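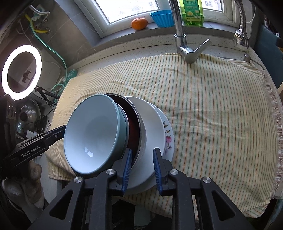
29 October 2024
Notebook, dish stacking, hand-held grippers
Kitchen at Ruterness

Fault: right gripper stops logging its opening partway through an episode. Jaws still move fine by hand. The trace goes flat and stays flat until the unit is power cycled. No beep, no light, so the operator carries on and we only find out at review.

First noticed by Zlatko going through the morning's batch. Episode 418 looks normal until the second lift, then the opening value freezes at half closed while the video plainly shows the jaws going all the way open and shut again. He went back and found the same thing in 14 episodes. All right hand. Left is clean throughout.

Setup for the record: cloth over the counter and sink, bowls on top of plates, one gripper in each hand. The stack is mixed, with the pale blue bowl on top, the dark bowl under it, then the plain white dish and the flowered plate at the bottom. Task is to take the stack down piece by piece and build it up again on the other side of the cloth.

What I tried, in order:

Swapped the USB cable. Froze again on the third run.

Swapped the left and right units. Fault followed the unit, so it's in the gripper and not the recorder or the port.

Opened the handle. Encoder connector seated, no bent pins. Wiggled the harness with the live plot up and got nothing for several minutes. Then rolled my wrist over hard, the way you do when you go in under a tilted bowl, and it dropped out. Did that five more times and got it twice.

So it's the harness where it passes the handle screw. The sleeve has a flat spot there and one conductor is nicked. My guess is it got pinched when the handle was closed up after the pad change in March. The logs are good up to last week, so it must have been wearing through slowly.

The reason it freezes instead of erroring: the driver holds the last good value if a read fails. Sigrun says this was put in on purpose at Pinwood, to ride over single dropped samples. Fine for one sample. It has no limit on it, so it will hold forever. I think this is the worse of the two problems. A broken wire we can find in an afternoon - bad data that looks like good data goes straight through.

Done today:

- Replaced the harness with the spare and routed it on the far side of the screw. Put a bit of tape over the screw boss.
- Changed the driver so that after five missed reads it writes a gap and sounds the tone.
- Tested by pulling the connector mid-run. Tone came on right away, gap shows in the file.
- Ran the full wrist roll thirty times with the plot up. No dropouts.

Episodes: the 14 known bad ones are marked and pulled from the Macaraeg delivery. Zlatko has written a check that flags any episode where the opening stays exactly constant while the jaws move in the video. It also flags long steady holds, so someone has to look at each hit. Running it tonight over the last 1,000 episodes, both hands. First part of the run has reached episode 601 with nothing new.

Safety note, separate from the above. During one of the wrist rolls the bottom plate slid toward me on the cloth and I caught it with my knee. No breakage, no injury. The cloth moves on the stone more than I'd like when you push from the side. Sigrun wants non-slip matting under it and the stack kept well back from the front edge. Agreed. Until the matting is here, no side pushes on a full stack, and gloves stay on for both hands.

Open:
Left unit has the same harness routing. Open it up and check before the next session.
Ask Pastinley if they sell the harness with a longer sleeve. We are out of spares now.
Same hold-last-value code is in the wrist tracker driver, I think. Zlatko to look.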